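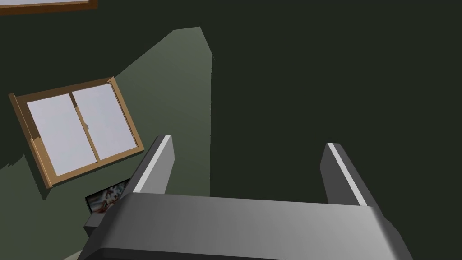

Notebook, gripper bench, September

Started at nine in the evening, which the wall calendar in the shop still calls "one quick thing."

State of the build: the arm is on the bench with its shoulder off, waiting for a bearing that Stusico says has shipped. It has had that status long enough that I've stopped refreshing the page. So tonight was all simulation, in the Flenska kitchen, with the Magnusson gripper model and the wrist camera where I intend to mount it on the real thing.

First problem was the wrist. On reset the arm goes to a pose that is legal by every joint limit and useless for cooking. The camera ends up admiring the woodwork around the window. I had the roll offset entered in degrees in a field that wants radians, and the solver, being polite, wrapped it to something reachable and said nothing. Fixed in the config, which is now 543 lines long and has a comment near the top from last winter reading "clean this up."

Second problem, also mine. The palm takes up a lot of the wrist view. I knew this from the bracket drawing and decided it would be fine. It is sort of fine. With the fingers open the gap between them gives a decent look at the target, but anything low and to the side disappears behind the housing. Options are to move the camera back along the forearm (longer bracket, more wobble) or tilt it forward a few degrees and lose the fingertips at full close. I'd like to keep the fingertips. Will print the longer bracket and see how much it nods.

Then on to the dish. The plan was a rim grasp on the big white one, one finger inside and one outside, come in low and pinch.

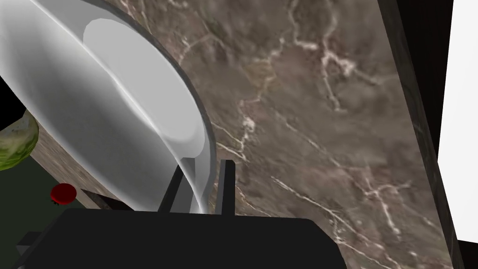

The trouble with a glossy white dish is that the depth estimate hates it. The bright ridge gets read as an edge, sometimes as the edge, and the planner then aims for a rim that exists only in its own opinion. Veined stone is no help either, as the segmenter finds the veins very interesting. I turned the light intensity down and the false edges thinned out, though our actual kitchen has no such slider.

Set finger opening to 95 mm for the approach and left it there. Tried narrower earlier and spent the time nudging crockery.

The vegetables stay in as distractors. I was tempted to delete the tomato, on the grounds that the color threshold in the old Starico script locks onto anything red, but deleting it would be fixing the exam. The script is what should go. Note to whoever opens that repo next: the red threshold is hard coded in two places and they disagree.

Left running overnight: 3,000 randomized approaches, dish pose and lighting varied, everything else held still. Logging every failed plan this time, including the ones I would prefer not to know about. The fan on the desktop is already making its feelings known.

For the bench, when the bearing turns up:
Check the 48 V supply under load before connecting the wrist. Last time I checked it after.
Redo the camera cable with some slack at joint five.
Rubber pads for the fingertips. The bicycle tube ones leave marks on white china – ask me how the household found out.
Label the radians field.

Kettle, then bed. Logs in the morning.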